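Opening checklist, Gronance Hall spring craft market
Walked on Tuesday, March 8, 2022

I did this one with a coffee in my hand and my coat still on, so forgive the handwriting if you're looking at the paper copy!

Front doors: OK. Both swing out freely and the push bars work.

Exit signs: one out, over the side door by the Valdebenito Street stairs. Bulb's on the list (it was on the list in August too, ahem).

Fire extinguishers: OK. All 12 have tags and the needles are in the green. The one by the kitchen was hiding behind a coat rack, so I moved the rack.

Hall capacity card: 367, posted by the entrance. Please leave it up this time.

Extension cords: not great. I pulled two with cracked plugs and put them in the trash, and I'd love it if people stopped running them under rugs. The Tosum power strips are fine, just don't plug one into another.

Space heaters: none allowed, same as always. Yes, even the cute little one.

Aisles: OK after some shoving. The back row had crept forward and you couldn't have gotten a stroller through, let alone a wheelchair.

Table coverings: mostly OK. Clip the corners and keep the hems off the floor, especially on the aisle side where people catch their toes.

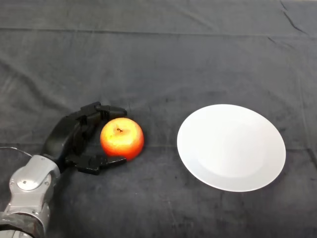
First aid kit: short on large bandages and the burn gel is expired. I've ordered both from Flanance, up to a week for delivery.

Kitchen: urn cord OK, floor mat curling at one end. I taped it down but it really needs replacing.

Parking lot lights: didn't check, it was broad daylight. Will swing by tonight after dinner.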